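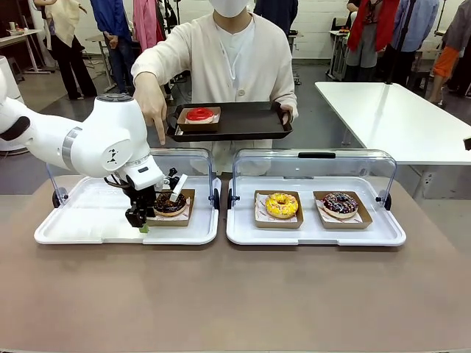 Page 2 of 4

About Nadus

Nadus is a donut shop and wholesale bakery in Fokbridge. We make glazed and decorated donuts, and we sell them from our own counter and from display cases we place in other people's shops, lunchrooms and lobbies. The bakery is on Prins Street, two doors down from the old post office. Parking is in the back.

How we show our donuts

Each donut gets its own brown cardboard tray with a printed white paper liner. The trays go into low white display bases with clear lids that tilt up on a hinge. We tried a tall glass case with shelves when we opened. It looked nice, but the bottom shelf was hard to reach and hard to clean, and customers had to crouch to see what was on it. The low bases sit at table height and you can look straight down at the glaze.

The tray stays with the donut from the time it is finished until it is handed over. Glaze marks easily and sprinkles fall off when a donut is moved from one surface to another, so we move it as little as possible. If you buy one to eat here, it comes to your table in the same tray. If you buy a dozen, the trays go side by side into a flat carton, and the carton should be carried level.

Lids stay closed unless someone is filling an order or restocking. The bases are emptied and wiped down at the end of the day, including the hinge knobs, which collect sugar.

What we make

The regular list is short. Chocolate glaze is the one we sell the most of, plain or with white and blue drizzle lines and sprinkles. Yellow glaze with colored sprinkles is next, and it is the one most often ordered for school parties. Red glaze has a harder shine than the others and is left plain. Cinnamon sugar and old-fashioned are made in the morning only and are usually gone before lunch.

We add a seasonal flavor in May and keep it through the end of summer. Last year it was rhubarb. We have not decided on the next one.

All of our donuts are made with wheat, eggs and milk, and they are made in one kitchen. We do not have a gluten-free or nut-free line, and we would ask customers with a serious allergy not to order from us.

Wholesale and the Pirkbridge kitchen

Our second kitchen is in Pirkbridge. It handles wholesale orders and has no counter, so please don't go there to buy donuts. It can turn out 1000 donuts on a full morning. Most mornings are smaller than that.

Wholesale customers may use their own case or borrow one of ours. A loaned set is two bases with lids, a dark serving tray and a stack of liners. We ask for a standing order of at least 10 donuts a delivery. Lids scratch if they are wiped with paper towels – use the soft cloth that comes with the set. Replacement lids and knobs are kept in stock at Prins Street and can be picked up any time the shop is open.

Events

For events of up to 300 guests we can bring the donuts, the bases and someone to serve from them. We need one sturdy table for every two bases, with room behind it for a person to stand and a spot to set down a serving tray. A plain tabletop is fine. Outdoor tables need shade, especially for chocolate.

Staff who serve wear a face mask at the counter and at events. We started doing this when we opened and kept it. You can point to the donut you want, or give us the name on the list. Both work.

Counter and staff

The counter staff learn glazing before they learn the register. This takes a few weeks. It means the person selling you a donut can tell you how it was made and how long it will keep, and it also means the kitchen has help when an order is larger than planned. Most of our staff work part time. Openings are posted on the shop door and on page 4 of this section.

Find us

Nadus Donuts
204 Prins Street, Fokbridge

Orders of more than two dozen should be placed the day before. Special colors for the glaze or drizzle take two days. Wholesale questions can be left at the counter or sent through the contact form.

Page last updated 2023-02-14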